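고객지원 게시판 > 가구·수납 > 스탠드형 옷걸이
문의 번호 540
제품: Mornero 스탠드 옷걸이, 블랙
구입처: Wokivent 온라인몰
설치 장소: Kendbridge 사무실 휴게 공간
접수일: 2020년 12월 30일
상태: 해결됨
우선순위: 보통

제목: 옷걸이가 한쪽으로 기울고 모자가 자꾸 떨어집니다

문의 내용

사무실 휴게 공간에 두고 쓰는 검은색 금속 스탠드 옷걸이입니다. 5월에 구입했고 처음 몇 달은 문제가 없었습니다. 겨울 외투를 걸기 시작하면서 기둥이 창가 쪽으로 기울기 시작했습니다. 지금은 외투를 걸지 않고 모자만 걸어 두는데도 손으로 밀면 기둥이 흔들리고, 손을 떼면 조금씩 더 흔들리다가 멈춥니다.

증상을 정리하면 다음과 같습니다.

기둥 위쪽을 잡고 밀면 아래쪽 이음매에서 딸깍 소리가 납니다.
위쪽 고리 중 하나가 제자리에서 좌우로 돕니다.
챙이 있는 모자를 걸면 고리가 돌면서 모자가 바닥으로 떨어집니다. 하루에 한두 번은 줍습니다.
옷걸이를 다른 자리로 옮겨도 기울어지는 방향은 거의 같습니다.

조립할 때 쓰던 육각 렌치는 남아 있습니다. 설명서는 없어졌습니다. 환불보다는 고쳐서 쓰고 싶습니다. 부품만 따로 받을 수 있는지도 알려 주세요.

지원팀 답변 1

문의 주셔서 감사합니다. 적어 주신 내용으로 보면 두 가지 문제가 함께 있는 것 같습니다. 하나는 기둥 이음매의 풀림이고, 다른 하나는 고리 고정 나사의 풀림입니다. 기울어지는 방향이 자리를 옮겨도 같다면 바닥 문제일 가능성은 낮지만, 먼저 확인해 두시면 이후 점검이 쉽습니다.

아래 순서대로 해 보시고 단계별로 결과를 적어 주세요. 작업 전에는 걸려 있는 물건을 모두 내려 주십시오.

1단계. 바닥 확인
옷걸이를 평평한 바닥으로 옮기고 받침이 바닥에 고르게 닿는지 봅니다. 종이 한 장을 받침 밑에 넣어 보아 쉽게 들어가는 곳이 있으면 그 위치를 적어 주세요. 카펫이나 매트 위는 피해 주세요.

2단계. 받침 볼트 조이기
옷걸이를 눕히고 받침 밑면의 중앙 볼트를 시계 방향으로 조입니다. 끝까지 조인 뒤 세워서 다시 밀어 봅니다.

3단계. 기둥 이음매 조이기
기둥은 나사식으로 연결되어 있습니다. 아래쪽 기둥을 잡고 위쪽 기둥을 시계 방향으로 돌립니다. 빈틈없이 맞물리면 더 돌리지 마세요. 이음매에 수건을 감고 잡으면 도장면이 긁히지 않습니다.

4단계. 고리 고정
도는 고리의 안쪽에 작은 고정 나사가 있습니다. 고리를 원하는 방향에 맞춘 다음 육각 렌치로 조입니다. 나사가 헛돌면 더 조이지 말고 알려 주세요.

5단계. 무게 나누기
챙이 긴 모자는 한쪽에 몰아 걸지 말고 마주 보는 고리에 나누어 겁니다. 외투는 하루 동안 걸지 않고 상태를 봅니다.

고객 회신 1

단계별 결과입니다.

1단계: 받침은 바닥에 고르게 닿습니다. 종이가 들어가는 곳이 없었습니다. 바닥 문제는 아닌 것으로 보입니다.

2단계: 중앙 볼트가 반 바퀴 정도 돌아갔습니다. 조인 뒤에 흔들림이 조금 줄었는데 딸깍 소리는 그대로입니다.

3단계: 아래쪽 이음매가 한 바퀴 넘게 돌아갔습니다. 여기가 많이 풀려 있었습니다. 조이고 나니 소리가 없어졌습니다. 위쪽 이음매는 처음부터 단단했습니다.

4단계: 고정 나사가 헛돕니다. 렌치를 끝까지 넣어도 걸리는 느낌이 없고, 고리는 여전히 돕니다.

5단계: 하루 지켜봤습니다. 기둥은 기울지 않았습니다. 모자는 문제의 고리를 피해서 걸었더니 떨어지지 않았습니다.

옷걸이 옆이 흰색 곡면 칸막이이고 그 왼쪽 가장자리를 따라 좁은 창이 있습니다. 회색 ALTIMA 모자는 위쪽 고리에, 남색 모자는 바로 그 아래에 걸어 두었습니다.

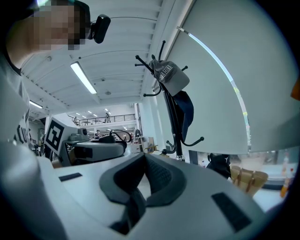

지원팀 답변 2

사진 확인했습니다. 기둥 문제는 3단계에서 해결된 것으로 보고, 남은 고리 문제만 이어서 안내드립니다.

고정 나사가 헛도는 경우 원인은 나사산 마모이거나 나사 길이 부족입니다. 나사를 완전히 빼서 확인해 주세요. 나사 끝이 뭉개져 있거나 홈에 검은 가루가 묻어 나오면 마모입니다. 나사가 멀쩡하면 구멍 안쪽 문제일 수 있습니다.

교체 부품은 Baptista 부품 센터에서 발송합니다. 필요한 부품 번호는 다음과 같습니다.

고정 나사: 부품 번호 63
고리와 고정 나사 세트: 부품 번호 400

나사만 마모되었으면 63번으로 충분합니다. 구멍 안쪽까지 상했으면 400번을 신청해 주세요. 보증 기간 안이라 부품값과 배송비는 받지 않습니다.

칸막이와의 간격도 한번 봐 주세요. 외투를 걸었을 때 어깨 부분이 칸막이에 눌리면 기둥이 반대쪽으로 밀립니다. 가장 긴 외투를 걸고 옷자락과 칸막이 사이로 손이 들어가면 됩니다. 닿는다면 옷걸이를 칸막이에서 조금 떼어 놓으시고, 사람이 지나다니는 쪽으로 고리가 튀어나오지 않게 방향을 돌려 주세요. 아래쪽 고리도 바깥으로 휘어 있어서 가방끈이나 옷자락이 걸릴 수 있습니다.

고객 회신 2

나사를 빼 보니 끝부분 나사산이 뭉개져 있었습니다. 손전등으로 구멍 안을 봤는데 안쪽 홈은 살아 있는 것 같습니다. 63번 나사로 신청합니다. 혹시 모르니 두 개 보내 주실 수 있나요?

간격은 외투를 걸어 보니 소매가 칸막이에 닿았습니다. 옷걸이를 창 반대쪽으로 한 뼘 옮겼습니다. 옮긴 뒤에는 닿지 않습니다.

질문이 하나 더 있습니다. 아래쪽 고리에 우산을 걸어도 되나요? 젖은 우산을 걸면 받침에 물이 떨어질 것 같습니다.

지원팀 답변 3

63번 나사 두 개로 접수했습니다. 육각 렌치도 같이 넣어 드립니다.

아래쪽 고리에 우산을 거는 것은 괜찮습니다. 다만 젖은 우산은 물기를 털고 걸어 주세요. 받침에 물이 고이면 볼트 주변부터 녹이 생깁니다. 물받이 접시를 받침 위에 올려 두는 분들도 계신데, 접시가 기둥에 닿지 않을 만한 크기면 됩니다. 장우산은 끝이 바닥에 닿을 수 있으니 길이를 먼저 맞춰 보세요.

나사를 받으시면 이렇게 끼워 주세요.

구멍 안의 가루를 면봉으로 닦아 냅니다.
나사를 손으로 먼저 두세 바퀴 돌려 넣습니다. 처음부터 뻑뻑하면 비스듬히 들어간 것이니 빼서 다시 넣습니다.
고리 방향을 맞추고 렌치로 조입니다.
고리를 손으로 좌우로 밀어 움직이지 않는지 봅니다.

고객 회신 3

부품 받아서 교체했습니다. 나사가 손으로 잘 들어갔고 고리는 이제 돌지 않습니다. 외투 두 벌과 모자를 같이 걸어 두고 사흘 지났는데 기울어지지 않았고 떨어진 것도 없습니다. 남은 나사 하나는 렌치와 같이 봉투에 넣어 서랍에 보관했습니다.

설명서 파일이 있으면 받고 싶습니다.

지원팀 답변 4

설명서 파일을 문의하신 메일 주소로 보내 드렸습니다. 조립 순서는 앞부분에 있고, 이음매와 고리 점검 방법은 28쪽에 있습니다. 계절이 바뀌어 거는 옷이 무거워질 때 이음매를 한 번씩 조여 주시면 됩니다.

문의는 해결로 처리합니다. 같은 증상이 다시 나타나면 이 문의에 이어서 적어 주세요.

처리 요약
원인: 아래쪽 기둥 이음매 풀림, 위쪽 고리 고정 나사 마모
조치: 받침 볼트와 이음매 조임, 고정 나사 교체, 칸막이와의 간격 조정
발송 부품: 63번 나사 2개, 육각 렌치 1개
비용: 없음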